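Keeping the laundry cell running: setup, daily care and one wrist repair
Speaker notes, Ngaio Trevaskis, Trorholm workshop day
Last edited Jan 9, 2024

Opening

Say hello, thank Mereana Maihi for the slot and for finding the long extension cord.

I want to talk about the part of robot work I love best, and it's the part that gets one line at the end of most talks: looking after the machine. Our laundry cell is one robot, two arms, a washer, a chair and a basket. We call it Drovside, after the street the first lab was on. It has run 308 logged load and unload cycles so far, and I have been in the room for most of them with a hex key in my pocket!

Ask how many people in the room have had to stop a run for a cable. Wait for the hands.

Setting up the cell

Start with the fixed thing. The washer goes down first and everything else is measured from it. We put it against the wall, set the feet, push on each corner of the top and set the feet again. If the washer rocks when the arm pulls on the door, every door reading you take that morning is junk.

Next is the chair, with the basket on the seat. We used to put the basket on the floor, and the arms could get there, but the elbows ended up close to their limits and the motors ran warm by lunch. Shayne Brunton put it on a chair one afternoon so he could sweep, and we never moved it back. I'm very fond of that chair.

Then the robot walks in and stops at its mark. Both hands come up in front, and we do a finger check before any cloth is touched: open, close, open, each finger by itself.

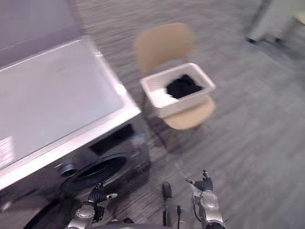

Do you have to recalibrate every time the chair moves?
Only the basket position gets taught again, and that takes one person a few minutes; the arm calibration stays as it was.

Go slowly on the next part, people like to write it down.

Morning checks, in the order we do them:
Power off, wipe down the hands with a dry cloth. Lint first, then look.
Turn each wrist by hand and feel for grit.
Follow every cable with your fingers from one end to the other. Eyes miss things.
Check that the cable loop at each elbow still has slack with the arm straight out.
Power on, arms to home, listen.
Finger check again, this time gripping a folded towel.

I mean it about listening. Drovside has a sound when it homes, a sort of rising hum, and if there is a tick in it you have a loose screw somewhere. Ottmar Mühlbauer can tell you which joint from across the room. I can get it to the correct arm on a good day.

Lint

Pause here, this is my favorite topic and I always rush it.

Lint goes into finger joints. Dark cotton is the worst one we've had, it sheds like a cat, and the short fibers wind around the pins and pack down hard. The first sign is that one finger closes late. The cloth still gets picked up, so the run counts as fine, and a week later you have a finger that won't open all the way.

What we do now is brush the joints with a soft paintbrush after every session, working outward from the palm. No compressed air! We tried air in the first month and blew fibers straight into the joints we were trying to clean. For the stubborn bits Ashton Merrick uses a wooden toothpick with the tip cut flat. 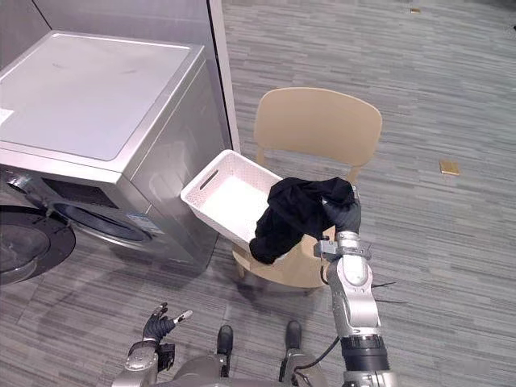
The other half of it is grip force. When you pinch hard, you grind the fibers in. We cap the test load at 700 grams, and at that weight the fingers can hold a bunched shirt with far less squeeze than we started with. I turned it down a little each day until things dropped, then went back up one step. Very scientific, but the brush comes away cleaner now.

The wrist repair

Hold up the old bearing. Pass it around if the room is small.

In February last year the left wrist got sloppy. The hand would reach the door edge, close on it and then the whole hand would roll as the arm pulled back. I measured 2 mm of play at the fingertips, and the door is where you feel it most. Cloth forgives you, a door doesn't.

Ottmar and I took the hand off on the bench. We marked the connector and both halves of the joint with a paint pen before we loosened anything, and please, please do that. One bearing was worn and one screw had backed out. New bearing, thread lock, hand back on, half a day including lunch.

Then you teach the door again, with the drum empty. Open, hold, let go, step back. We ran that slowly until I was bored, and only then put clothes in.

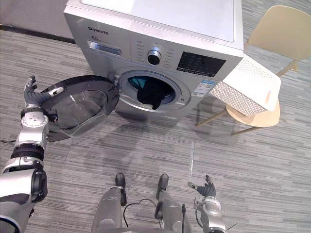
Left hand holding the Skyworth's door, right hand free.

Since then the wrist goes on the service sheet. We open it up every 1000 door pulls, look at the bearing and put new thread lock on the screws whether they need it or not. The sheet lives on a clipboard by the wall. I did build a nice form for it on the tablet, and we all kept using the clipboard.

Spares we keep in the drawer: one full set of finger pins, two wrist bearings, short cable runs for both arms, paint pens, the soft brushes (buy lots).

If there's time, tell the sock story from the Aguirre visit. If Shayne is in the room let him tell it, he does the voices.

Questions. Bench is open after the break, and the old hand is there for anyone who wants to take it apart. Bring back the screws.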